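Notebook, July 2022
Household arrears model, Nevimside survey data

Back on the arrears file after two weeks of grading. I had left myself a note saying "check the renters" and no clue what I meant, so I spent the first hour reading my own code like it was somebody else's (somebody who hates comments).

Where the sample stands. Raw file from Nevimside has 889 households. Dropping the ones with no income reported in either wave leaves 819. Of those, 428 rent and the rest own or are buying. The renters are the ones behind on utility bills and the owners are the ones behind on store credit, and I had been lumping both under "arrears" as if they were the same animal. I think that's what the note was on about!

Split them and reran. The income shock term gets a lot bigger for utilities and pretty much dies for store credit. I like the first half of that and don't trust the second half yet. Store credit is self-reported, and Dennis Pearce has been telling me since February that people forget those balances or round them down to something they can live with. He wants me to use the Horkalel lender records for the 138 households where we have a match. It's a small group and not a random one, so I'd only use it to see how bad the underreporting is, then maybe scale the rest. Maybe.

Savings buffer: I had it as a yes/no for one month of expenses. Roy Bunting says try it as weeks and let it bend. Tried it. The bend is right at the low end, the first couple of weeks do most of the work and after that the line goes flat. Makes sense if the usual trouble is one late paycheck or one car repair. Need to see if it survives with the region dummies in, because the Perna households save in kind (one family listed firewood) and I coded all of that as zero. Dumb. Fix.

Also found that the Chraibi script reads a blank as "no debt." It should be missing. That one is on me, I wrote it. Doesn't touch the main table but the appendix numbers will move.

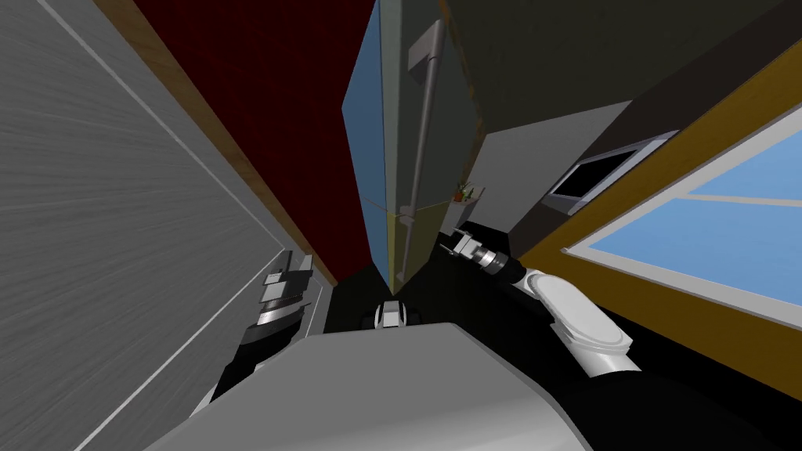 Standard errors next. I've been clustering by interviewer, and Roy thinks it should be by neighborhood. I ran it both ways — the utility result holds up either way, the savings one gets shaky by neighborhood. Going to report both and let the referees pick a fight about it.

Still to do:
recode in-kind savings for Perna
fix the blanks, rerun appendix
ask Dennis which date the lender records use, statement date or due date
look at households that moved between waves, I have them as renters throughout and some bought

One thing I keep turning over is timing. We ask about income over the past year and arrears on the day of the interview, so a family that got hit early and caught up looks fine to us. The second wave might help with that if the recall question is any good. Will pull the questionnaire tomorrow and read the exact wording before I get excited.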